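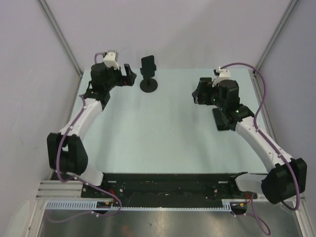 Black phone holder, far side of the table

Wanted: people in Ditgate who can't stop picking up their phones

Hi! I'm looking for people to join me in a little experiment this August, and if you read that headline and felt a bit called out, you're exactly who I want to hear from.

Some background. I write a newsletter called Sallamix, mostly about habits and home life, and last winter I tried leaving my phone in one spot from dinner until bedtime. I was terrible at it. I kept getting up to "check the weather." But by the third week I was reading again, and I'd started calling my sister instead of sending her thumbs-ups, and I got curious whether other people would have the same bumpy time of it or a completely different one.

So I'm asking you to pick a place at home where your phone lives in the evening. A shelf, a drawer, a stand, the top of the fridge, I really don't mind. It goes there at 7 p.m. and stays there until you go to bed. If it rings you can answer it – standing up, right where it is – and then it goes back. You'd do this every evening for the whole month and keep a short diary. A few lines a night is plenty, and on Sundays I'd love something a little longer, up to 500 words if you're in the mood. Bad handwriting is fine. Grumpy entries are more than fine, they're usually the fun ones to read.

We'd also get together twice, once before we start and once at the end, both times on a Wednesday evening in the back room at Cliltine, the coffee place across from the post office. Plan on about 2 hours. I'm buying the coffee and there will be pie.

Who can join? Anybody over 18 who lives in or near Ditgate and uses a phone most evenings. Couples and roommates are welcome, but please each write your own diary (and no peeking until we're done!). If you're on call for work, or you're looking after someone who needs to reach you quickly, write to me anyway and we'll work out different rules for you.

I can't pay much. Everyone who hands in a diary gets a $30 gift card for the bookstore, even if you gave up halfway and wrote that down too. I plan to use pieces of the diaries in the newsletter in the fall, always without names, and you'll see your part before it goes out. If you want something taken out, it comes out.

To sign up, reply to any issue of Sallamix or leave a note for me at the counter at Cliltine. Tell me where your phone usually is at nine at night and what you'd like to be doing instead. Also tell me if you're allergic to nuts, for the pie. I'll write back to everyone before the end of July.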